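11/13/20, shop notebook, Voyle sealer trial
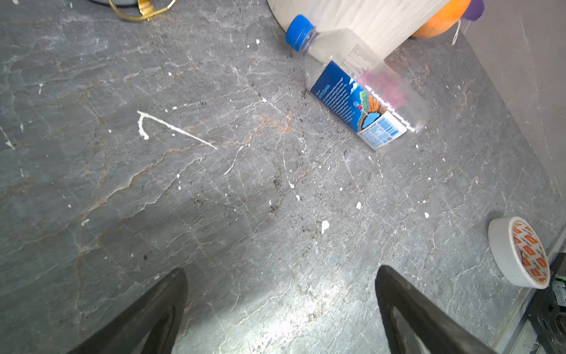 Second coat of the Voyle went on the soapstone samples last night and I still don't buy the claims. Eirlys says the oil beads up nicely. Sure, for 2 hours. I left lemon juice on sample 17 and got a ring, same as the unsealed one. The label says any natural stone, which I doubt. Our gray marble with the rusty veins already has white flecks and splatters all over it, so a new mark there would be hard to judge, and I'm not using it as a test piece.

Jean wants to order a case at $198. I'd hold off. The Arkadura we tried in May looked fine at first too.

To do: repeat lemon and red wine on fresh offcuts, 38 minutes each, and write down who wiped what. Ask Voyle for their test sheet, if there is one.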